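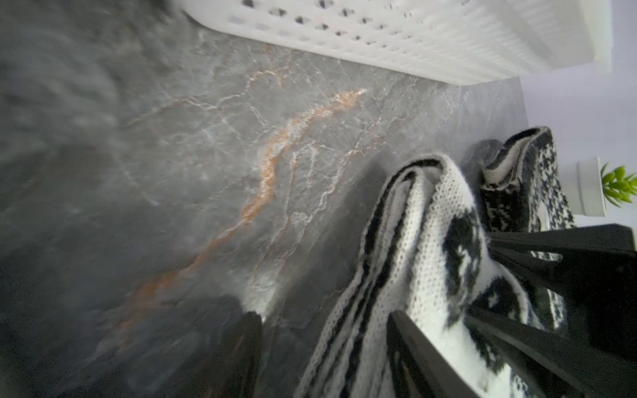

Part 3: Moving Your Start Menu and Taskbar Layout to a New PC

If you got through Part 2, you've got your files copied over and your browser is behaving itself. Good! Now comes the bit I get the most mail about, which is making the new desktop feel like the old one. I'm using a little free program called Anitz for this. It saves your pinned programs, the order of your taskbar icons and your desktop shortcuts into one file, and then puts them all back on another machine (or on the same one, after a reinstall).

You can do all of it by hand if you like. I did it by hand for years, and I'd always end up missing some shortcut I only use at tax time.

Before you start

You need an account with administrator rights on both computers, a USB stick or a shared folder, and the Anitz installer. The download is small enough that any old stick will do. Mine is labeled "Pramholm" because that's what I named my last computer, so if you see that name in the steps below, swap in whatever yours is called.

Install your everyday programs on the new PC first. Anitz moves the shortcuts and leaves the programs behind, so a pinned icon for something you haven't installed yet will show up as a blank white page.

Saving the layout on the old PC

1. Close everything you have open, including anything hiding down by the clock. Anitz restarts the desktop while it works, and open folder windows will vanish when it does.

2. Run the installer and click Next until you get to the Options page. Uncheck "Start with Windows." You're going to use this program twice, so it doesn't need to be running every morning.

3. Open Anitz from the Start menu. The first time it opens you'll get a welcome window with a tour. Skip it, or watch it, it's kind of cute.

4. Click Capture on the left. You'll see a list with three headings: Start, Taskbar and Desktop. Leave all three checked.

5. Click the little arrow next to Desktop and look through what it found. This is a great time to throw stuff out! Anything you uncheck stays on the old PC and won't come along. I had nearly 494 items in there the first time, counting everything inside folders, and I'm still embarrassed about it.

6. Click Save Layout and give the file a name you'll recognize. I use the computer name and the month, so mine was "Pramholm September." The file ends in .anz, and you should leave that part alone.

7. Copy the file to your USB stick, then eject the stick properly from the icon by the clock.

Note: If Save Layout is grayed out, you're probably signed in with a standard account. Close Anitz, right-click its icon and pick Run as administrator.

Note: Live tiles and widgets don't get saved. You'll have to set up your weather and calendar again, sorry.

Restoring it on the new PC

1. Make a restore point. Type "restore point" into the Start menu search box, open the result, click Create and type any name you want. It usually finishes while I'm getting coffee.

2. Install Anitz the same way you did before, with "Start with Windows" unchecked.

3. Open it and click Restore, then Browse, and find your .anz file. Copy it to your Documents folder first if you can. Restoring straight from the stick works, but it's slow.

4. Look at the Preview page. Green rows are fine. Yellow rows mean the program is installed but in a different folder, and Anitz will usually fix those by itself if you check "Repair paths." Red rows mean it couldn't find the program at all.

5. Uncheck the red rows. You can always run the restore again after you've installed whatever is missing.

6. Click Apply. The screen will flicker and the taskbar will disappear for a few seconds. Leave the mouse alone until it comes back.

7. Sign out and sign back in. The icons may look scrambled until you do this, and I've had more than one panicked message from people who stopped at step 6.

Caution: Don't use "Replace everything" unless the new PC is really brand new. It wipes whatever is already pinned before it starts. "Merge" is the safer choice, and that's what I'd pick if you've been using the new machine for even a day.

Caution: If you share the PC, the restore only touches the account you're signed in to. Don't check "All users" to save time. My friend Trinidad Gallardo did that and spent the evening putting her husband's desktop back the way he had it.

If something goes wrong

Error 917 at the Preview page means the file was saved with a newer version than the one you're running. Update Anitz on the new PC and try again.

If the taskbar doesn't come back after you click Apply, press Ctrl+Shift+Esc to open Task Manager, click File, then Run new task, type explorer and press Enter. (On some versions you'll need to click More details before you see the menu.)

If icons come back in the wrong order, check your display scaling. Raffaele Sala wrote in to tell me his desktop icons landed in one long column down the left until he set scaling to match his old monitor, and I tried it here and got the same thing. Set the scaling first, then run the restore again with Merge selected.

And if you've made a total mess of it, go back to the restore point from step 1.

Cleaning up

You can uninstall Anitz once you're happy. Your layout stays put. Keep the .anz file somewhere safe, though, and save a fresh one whenever you change things around a lot. I keep mine in the same backup folder as my browser bookmarks.

Part 4 covers printers and scanners, including the older Clemance models that need their driver installed before you plug in the cable.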